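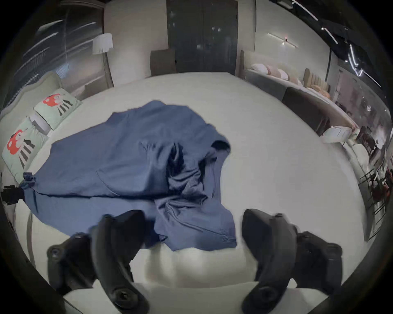
Fokis two-finger hand gripper – 11 weeks in

Rating: 4 out of 5
Bought for: cloth work, mostly folding shirts and sheets on a bed
Paid: $1,470 for the pair, chargers extra

Quick one because I have a shift to set up. We run two of these on bedding and laundry tasks. Black fingers, chunky segments, round screw caps near the tips and at the base. Those caps are where you'll spend your time, so most of this is about them.

Out of the box

Fingers came on already. Good. Not aligned though. Left one sat lower than the right on both units, enough that thin cotton slid straight out. Manual says check alignment before first use and then gives you half a page on how. Half a page! Took me most of a morning the first time, 17 minutes now.

What I do:

Power off. Wait for the light to go out.
Loosen the base caps first, then the tip caps. Other way round and the finger twists on you.
Close the fingers by hand on a folded business card.
Snug the base. Snug the tip. Card should drag but not tear.
Power on, run zero, open and close a few times.
Check the card again. If it drops, start over.

Don't crank the caps. I stripped one in the first week and Fokis wanted me to buy the whole finger. Georgiev (the reseller) sent a bag of spare caps for free, so points to them.

On cloth

Heavy cotton, fine. Towels, fine. A big dark cloth bunched up in the middle of a white bed – fine too, as long as you come in low and take an edge. Go for the middle of the pile and you get three layers and a mess. Pleats and hems are the best grab points. Satin pillowcases are hopeless with the stock pads, I gave up.

The wide lens view is nice for this, you get both fingers and most of the room. Dark at the edges and straight things bend, so don't judge distance out there. Anything you want picked up should be in the middle third.

Shiny stuff in the room is a pain. Glossy wardrobe doors, mirror panels, strip lights on the ceiling. Tracking wandered on us twice in May and both times it came back after I dimmed the ceiling lights and re-ran zero. Your room may be kinder.

Looking after it

Lint. So much lint. Gets in behind the tip caps and the finger starts closing short. I blow it out at the end of every shift and do a proper wipe with a dry cloth when I change pads. No alcohol on the pads, they go hard and shiny and then you've got nothing. Ask me how I know.

Pads last me 2 weeks on bedding. Urneo make a softer pad that fits with a bit of trimming and I like it better then the Fokis one, grips thin sheets properly. Wears faster. Keep a set of each.

Handle cable is the weak spot. It flexes right where it leaves the grip. I put a wrap of tape there on day one and that unit is fine, the other one I didnt bother and it started dropping out in week six. New cable, tape on, no trouble after.

Storage: we hang ours on a Grundby rail, fingers open. Left closed overnight the pads take a set and you get a gap at the tips.

Good
Solid fingers, no slop once set
Caps are a standard driver size
Light enough to hold for an hour

Bad
Alignment instructions
Cable strain relief, or lack of
Price of a single finger
Stock pads on anything slippery

Would I buy again, yes, with a bag of caps and the softer pads in the same order. If you're only doing boxes and cups you can get away with something cheaper. One star off for the cable.

Update: second unit needed its base caps redone after a drop onto carpet. Same steps as before, still going.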